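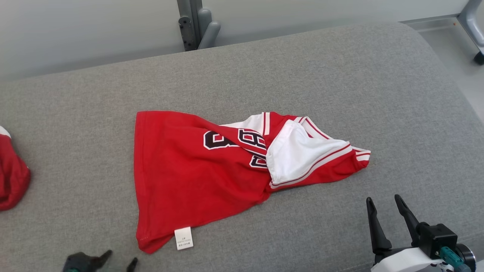

# Drying behaviour of knitted polyester sportswear in unheated rooms

Group report, textile care module
Tumaini Shirima, Valter Aasen, Shirley Caron
Supervisor: Arwel Griffiths

## 1. Background

Team kit is often washed in the evening and needed again the next morning. Most care labels advise line drying but give no times. We measured how long knitted polyester tops take to dry indoors without heating, and whether the way they are laid out changes the result.

## 2. Method

Tops were taken from one batch, size medium, with a mean dry mass of 170 g. Each was washed at 30 °C with Zendura liquid detergent, without softener, and spun once. Three arrangements were compared:

- hung by the shoulders on a plastic hanger
- laid flat on a mesh rack
- folded once over a rail

Room temperature was held at 19 °C and relative humidity at 56%. Windows stayed shut. Each top was weighed every half hour on a Gauthier bench scale until two successive readings differed by less than 2 g. The time of the first of these readings was recorded as the drying time.

## 3. Results

Hung tops dried first in every run. Flat tops followed, with the remaining moisture concentrated along the side seams. Tops folded over the rail were slowest, and the inner faces of the fold still felt damp after the outer faces had dried. The hem dried later than the body in all three arrangements, as expected from the double layer of fabric and the stitching.

One run was discarded after the scale lost its zero setting. It was repeated in August by Valter Aasen.

## 4. Discussion

The fold reduces the area open to the air and traps a humid layer inside. Turning the top halfway through would probably shorten the time, but this was not tested. Air speed was not measured either, and Rosaire Kennedy pointed out at the interim review that the rack stood nearer the door than the rail did. The positions should be rotated in any further work.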